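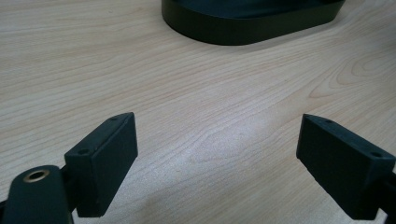

Gripper open above the tabletop, finger pads facing each other. Two screw holes in the top of each pad.

Visit report: Ullgate handling lab, hand-held grippers and bench equipment
Prepared by Fotini Antoniadis, 10 Aug 2023

Purpose of visit

Grandico has money set aside in next year's equipment plan for teaching tools on the small-parts line. Before the request goes in, Kenji Ostrowski and I went to Ullgate to look at hand-held grippers in use, ask what they cost to keep running, and find out what has to be bought along with them. Our host was Aravind Mathew, who runs the handling lab. Birdie Brannigan from their purchasing office joined us for the second half and brought the order history, which was more useful than the brochure.

What we looked at

The lab works at ordinary tables with a wood-grain top. An operator holds the gripper, does the task by hand, and the recording is later used to program a fixed arm. Kenji tried it on bottle caps and small cartons and was comfortable with it after a short practice. Thin flat parts gave him trouble. Aravind said the same parts give everyone trouble and that a different pad shape is on their list.

The fingers are the part to understand before budgeting. Each pad is a dark, boxy block with a flat gripping face, fixed to a finger arm. The visible surface has the slightly textured look of a printed part, and the arm on the left side has a brass-colored insert set into a hole near its lower end. Ullgate treats pads as consumables and arms as spares. We should split the budget the same way, with pads under the line's operating account and arms under capital spares.

Costs

Birdie quoted $800 for a complete hand-held unit at their last order, not including the recording computer. A replacement finger set, both sides with arms, was $63. Pads alone are made in-house and are charged to the lab at material cost only, so that figure does not carry over to us. We have no printer at the plant. Kapoor, who already supply our fixtures, should be asked for a price on pads in small batches before we assume anything.

Ullgate bought 5 units in their first order and now say they would have bought fewer units and more fingers. Two operators at a time is their normal load. The remaining units are charged, checked and put away.

The table and lighting were not in their original budget. Both had to be added later, out of a different account, and the approval took until December. Aravind's advice was to put the whole station on one request: table, lights, computer, storage, gripper, spare fingers. Our form has a single line for "accessories" with a low ceiling, so I will ask Fuad Hadgu in finance whether a station can be entered as one asset.

Service life

The lab logs operating hours per finger set. The oldest set still in use had 654 hours on it. Aravind would not give a replacement interval and I did not press him. Wear depends on the part being handled, and ours are more abrasive than his. For planning purposes I propose two spare sets per unit in the first year, then a review against our own log.

Screws are checked at the start of each shift. Their written procedure fits on one page and Birdie has agreed to send a copy.

Comparison with Drillodora

We saw the Drillodora demonstration in the spring. Their gripper is heavier and comes with a service contract that cannot be removed from the quote. The pads are molded and can be ordered only as a full finger assembly. Support was quick when Kenji called them with a question. For one shift the contract may be worth paying for. For two it is probably not, as our own maintenance group would be on site anyway.

Points still open

Weight of the unit after a full shift. Kenji held it for around half an hour and his wrist was fine, but that is a short test.

Battery or mains. Ullgate uses both and had no strong preference.

Table surface. The wood-grain top at Ullgate is pale, and Aravind likes it for contrast with dark parts. Many of our cartons are light brown. We may want gray.

File storage. The recordings are larger than I expected and our shared drive is close to its limit. IT needs to be in the discussion before the purchase order is written.

Recommendation

Request two hand-held units, four spare finger sets and one complete station for the first year. Hold the second station until the line has run a trial. Kenji will get the Kapoor price, and I will revise the request once Fuad has replied on the asset question.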